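Budgeting for a teardown cell – what have we forgotten?
Posted in: Automation for small workshops

benchrat47
Hello all, long-time reader and very occasional poster. We refurbish office desktops, and after a good deal of going round in circles we've been told we can put a proper figure forward in November for a robot cell to do part of the strip-down. Side panel off by hand, then the arm deals with the memory and the area round the processor. I've been asked for one page with numbers on it, and I'm on my fourth page without many numbers!

What I have so far is the arm, a two-finger gripper, a wrist camera, a fixed camera off to one side, the bench and a pot of money for printed fixtures. Femis have quoted for the arm and gripper together, Sadura for the arm alone. My worry is the gripper. The gaps around a processor socket are mean at the best of times, and the fingers have to get down there without leaning on anything that matters.
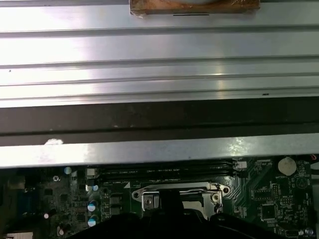 So question one is whether to buy the standard fingers and live with them, or pay for a slimmer set at the outset. Femis want 3000 for the slim ones, which made me put my tea down. Question two is what everyone forgets to put in the budget, as I'm quite sure I've forgotten it.

Styliani Raptis
Lovely to see somebody asking before the order goes in. We did ours the other way about and spent the whole of the following spring going back for more money, cap in hand.

Fixtures, fixtures, fixtures. You'll want somewhere for every part to go once it's out of the machine, and every model you take in will want something a little different. I put down a modest sum for printing and we'd gone through it by Easter. Do ask who will be drawing them up too, and whether that person's hours are in your page of numbers or just assumed (ours were assumed, and she was very gracious about it, but still).

On the fingers I'd wait. Get the standard ones, run them for a couple of months, and write down each job they can't reach. You may find it's a short list.

oldsolder
I'll disagree with Styliani there, with respect. Waiting is fine if your budget rolls over. If it's like most places, November is your one chance, and the money for slim fingers won't be there in February when you want it. Put them in now. It isn't only the width at the tips either, you've got the linkages and the body of the gripper coming in behind them, and all of that has to clear the board and the cabling. 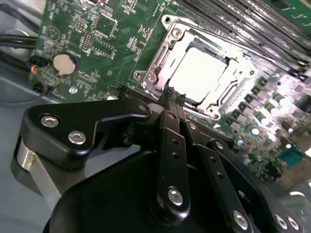
I'd also ask both suppliers for the finger drawings before you sign anything. Bravum sent us theirs the same afternoon, and we cut the outline out of cardboard and poked it into a dozen old machines over a Sunday. It cost us nothing but a cereal box and saved us from ordering the wrong set.

benchrat47
The cardboard idea is going straight on the list, thank you. Styliani, the drawing hours are very much assumed at the moment. I'd better go and have a conversation with somebody.

Carolina Leitão
Coming at this from the purchasing side, if I may. I look after the equipment budget at Desjardins (a small firm, we do repairs and resale) and the thing I'd add is space. People price the robot and then find the bench is too small once there's a full tower lying flat on it, with the lid off and a fixture plate next to it, and the arm wanting its own room to swing in over the top. 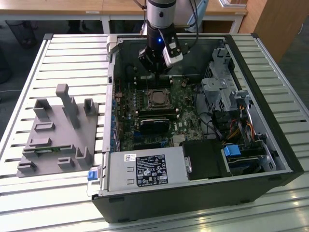 We measured for the computer and forgot the plate, and ended up replacing a bench that was 2 months old. I would draw it all out at full size on the floor with tape before you ask for the money. Budget for lighting as well, because bare metal throws glare back at a wrist camera something dreadful, and a couple of decent diffused lamps are cheap next to the hours you'd spend fiddling with exposure.

oldsolder
Seconded on the lamps. Not so sure about the bench, mind – a slotted aluminium one can be extended if you buy it from someone who'll still sell you the same profile later.

Carolina Leitão
True enough, if the wall isn't in the way. Ours was!

Styliani Raptis
I still say wait on the fingers, but if the money really does vanish after November then I'll give oldsolder half a point. Could you put them down as a separate line? Ours let us have an optional item with its own price, and it was approved without a murmur.

benchrat47
A separate line it is. I've got 31 dead desktops in the back store, so I'll start with the cardboard and see how many it fits into, then come back with the drawings from both firms if they'll send them. Does anyone know whether Sadura charge for theirs?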